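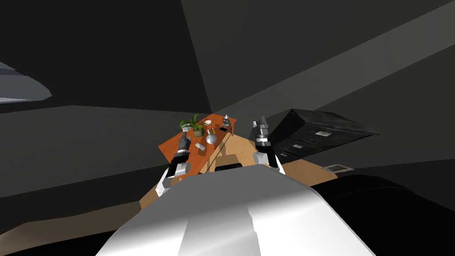 Figure 4. Rendered interior with a table, tilted view.

4.2 Do rendered rooms predict what buyers pay?

Geddes and Abou Jaoude claim that listings with rendered interiors sell for more than listings with plain photographs. We doubt it. Their sample held 2158 apartments, but only 1038 had a recorded sale price, and the missing ones were mostly cheap units in older buildings. Sellers who pay for renderings also tend to pay for paint and a better agent. The paper controls for neither.

We reran the model on the 1513 listings in the Vukberg file that carry a floor area. The reported premium shrank by nearly 36 percent once street and year of construction were added, and its interval then included zero. Dropping the October sales made little difference.

The survey evidence is weaker still. Respondents were asked how much they "would expect" a home to cost after looking at one rendering for a few seconds. Such answers may say something about first impressions. They say very little about offers, which come after a visit, a loan check and often an argument over the roof.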